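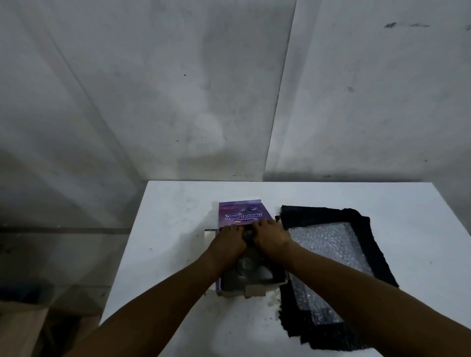
*A purple box and a sheet of bubble wrap on a white table.*

# Why does bubble wrap have bubbles?

Lots of things get sent from one place to another in boxes. On the way they are lifted, stacked, tipped over and sometimes dropped. Bubble wrap helps to keep them in one piece.

## What is it made of?

Bubble wrap is made from two thin layers of plastic. One layer is flat. The other is pulled into lots of little round cups. When the layers are pressed together, air gets trapped inside each cup.

## How does it work?

Air is squashy. If something bumps into the parcel, the bubbles squash first and take some of the push. The thing inside gets a slower, softer knock.

Each bubble is sealed, so if one pops, the ones next to it still have their air. A sheet with a few popped bubbles can still be used. A sheet with most of them popped is not much better than a plastic bag.

## How do you pack a box?

1. Put the box on a flat table and open the flap.
2. Wrap the thing you are sending. Many packers put the bubbles on the inside, facing it.
3. Use 2 layers if it is made of glass or china.
4. Fill any gaps, so nothing can slide about.
5. Close the box and shake it gently. If it rattles, open it and add more.

## What about lots of boxes?

At the Stamix packing hall in Gronstead, 900 parcels go out on a normal Wednesday. In December it can be 3000. One roll of bubble wrap there is 90 metres long, and on a busy day the packers get through a lot of rolls.

## Can you use it again?

Yes. Fold it flat and keep it somewhere dry, away from scissors. It often can't go in the recycling bin at home, but some large shops collect soft plastic. Ask a grown-up to check what happens where you live.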